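Written down before the first demonstration

Most of the argument over robot safety concerns machines that move by themselves. The standards are long, the vocabulary is settled, and a competent integrator can tell you which clause covers the fence and which covers the stop button. Much less has been written about the stage before that, when a person carries a gripper by hand through a task and the recording is later used to train an arm. No motor drives the person. The usual risk assessment finds little to assess, and the work goes ahead under whatever habits the room happens to have.

Danside has spent the past two years putting those habits on paper. Its house code for hand-held demonstration work runs to 40 pages, and in February it went out for comment to three other groups, among them Ikov and Tesix. It is a plain document. The first section deals with the tool, the second with the room, the third with the operator and the fourth with the record. An annex gives forms.

Cúc Hứa drafted most of it. Her background is in calibration, and the text shows it. Every requirement has a verb that can be checked. "Fingers shall open and close over the full range without contact between the hard parts." "Pads shall be replaced when any rib is torn through." Where the drafters could not agree on a test, the word used is "should", and the point is listed again at the back as unresolved. There are five such points in the current issue.

The tool section is the least disputed. Before each session the operator checks the pads, the fixings and the markers, in that order, and signs for them. Markers get a page to themselves. A marker that is scratched, lifted at a corner or covered with tape can still be detected for most of a session and lost for the rest, and the fault then appears in the data as a finger that jumps. The code requires that markers be clean, flat and fully bordered, and that both be readable with the fingers at either end of their travel. If a marker is replaced, the tool is treated as a new tool and the calibration is repeated.

Ikov objected to that last rule during the comment period. Its position was that a marker put back into a machined recess returns to the same place within tolerance, and that a full calibration costs half a morning. Danside replied with its own log. Of 784 sessions reviewed, the ones rejected for finger pose errors were mostly those that followed a marker change with no recalibration. The rule stayed, with a shortened procedure for tools that have a recess.

The operator section is short. Sessions are limited to 100 minutes including breaks, with the tool put down at each break. The operator may stop at any time without giving a reason, and a stopped recording is kept and labelled. Lourenço Azevedo, who reviewed the draft for Falcão, asked for that wording to be strengthened. "If you delete the stops, you train on people who never hesitate," he wrote in his comments. "You also lose the only evidence you have about fatigue." Falcão had been deleting them until last year.

Azevedo was less convinced by the clause on pace. The draft told operators to work at "a natural speed", and he pointed out that natural speed with a weight on the end of the wrist is slower than without it, and differs between a tall person and a short one. The clause now asks for a steady speed and leaves the figure to the task sheet. Hứa regards this as a weaker rule - it moves the decision to a sheet that may be written in a hurry - but accepts that the first version could not be tested at all.

The record section follows ordinary laboratory practice. Each session carries the tool number, the calibration reference, the task sheet issue and the initials of the operator. Corrections are made by adding a line. The one departure is a requirement that the room itself be recorded at the start of each session, with the tool held still and the fingers open, so that a later reader can tell what the operator had in view.

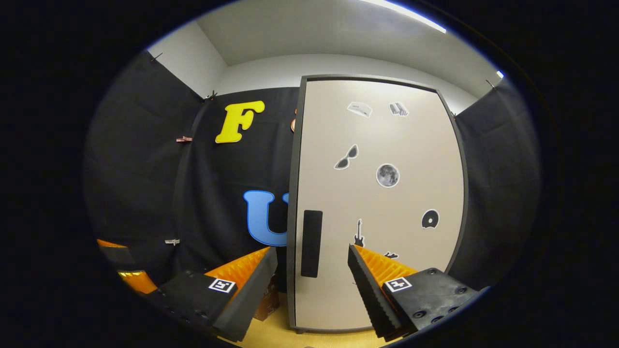
Room preparation is the section most likely to change before the next issue, and it is where the comments were longest. The present text asks for surroundings that are stable, described and free of anything that identifies a person. Stable does not mean bare. Black fabric clipped up beside a door, with a yellow F and a light blue U mounted on it, is acceptable under the code provided that the arrangement is written on the room sheet, and the same goes for the stickers on the door, from the sunglasses to the moon. Tesix wants a fixed list of permitted backgrounds. Danside prefers a duty to describe, with a new room number each time something is added, moved or taken down. The two drafts of the clause will be put side by side at the next meeting, on a Friday, and until then the existing wording applies.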